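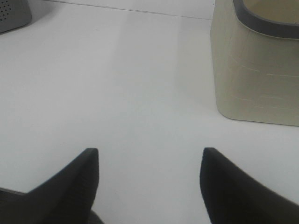 *Mudinow's household textile collection opens in September.*

Mudinow Shire Council will begin a household textile collection in September, following a trial in Plidton that drew 2,996 items. The program will be run with Buzatu Textile Recovery, which operates the sorting centre at Camilton.

Residents may bring towels, sheets, blankets and clothing to either of the 2 drop-off points, at the Mudinow Library and the Plidton Hall. Items should be clean and dry. Pillows, doonas and shoes cannot be accepted.

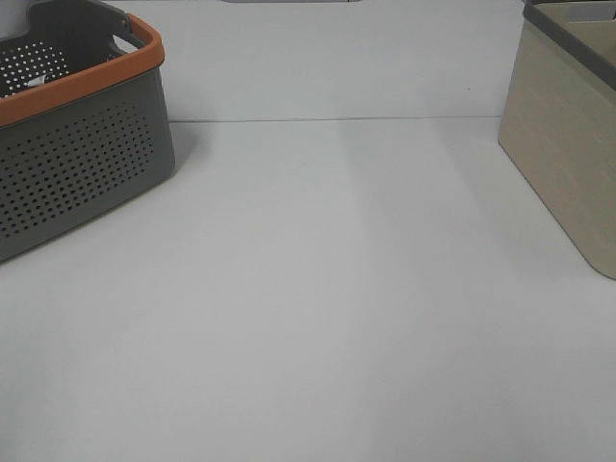 *A perforated grey basket with an orange rim, left, and a beige box with a dark grey rim.*

The council has set aside funding for 800 households to receive a home collection – priority will be given to residents who do not drive. Those approved may put items out in any open container they already own. A laundry basket with rounded corners, such as the orange-rimmed one shown, is suitable provided nothing sits above the rim.
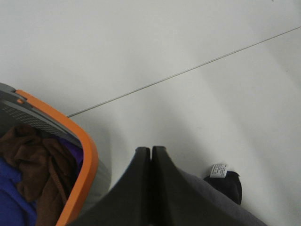 Sorting is done by fibre, and incorrect labelling was the main cause of delay during the trial. Residents are asked to leave care labels attached. On many towels, like the dark grey microfibre one shown, the label is a small white tag sewn into the seam near a corner.
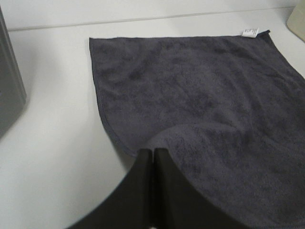

Microfibre goods will be handled separately from cotton. Even a soft, plush towel with a hemmed edge may be microfibre, and residents who are unsure should place it in the mixed bag. Applications for home collection close once 500 have been received in Mudinow; the remaining places are reserved for Plidton.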